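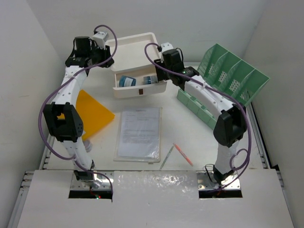 The drawer open, with two blue containers inside.

My skin hates winter. By the time the heat has been on for a week, my cheeks feel like paper and nothing I put on them seems to stick around past lunch. So one night a week I do a long at-home facial, start to finish, and a few of you asked me to write out the steps. It takes me 40 minutes if I don't get distracted by my phone.

What you need

A gentle cleanser, a bowl of hot water, a big towel, two washcloths, a plain face oil and whatever thick cream you already like. I use the Butau cleansing balm and the Zamani oil, but please don't run out and buy those if you have something that works for you! A drugstore balm got me through all of last year.

Step 1: Take everything off

Scoop out a bit of balm and rub it over a dry face, eye makeup and all. I go for a full minute, longer around the nose. Wipe it away with a warm, damp washcloth, then wash again with a regular cleanser if you wore sunscreen (I always did, so I always do).

Step 2: Steam

Pour the hot water into the bowl and let it sit a couple of minutes first. Drape the towel over your head and lean in, keeping your face a good foot above the water. Four minutes is plenty. If your skin gets red easily or you have rosacea, skip this one and lay a lukewarm washcloth over your face instead.

Step 3: Massage

My favorite part. Warm 4 drops of oil between your palms and press it in, then work upward with your knuckles – jaw to ear, corner of the mouth to cheekbone, brows to hairline. Go light. I learned this at a little day spa in Rorninthorpe, where I had a gift card and very low expectations, and I walked out looking like I'd slept for a month. Don't forget your neck.

Step 4: Mask

Any creamy mask will do. Mine is the Boltira oat one, in a layer thick enough that I can't see skin through it. Leave it on for as long as the package says and rinse with cool water. Clay is too drying for me this time of year, though I go back to it in June.

Step 5: Cream, then bed

Pat your face so it's still a little damp and put the cream on right away. I add a second coat on my cheeks before I turn off the light – old pillowcase, please, it does rub off.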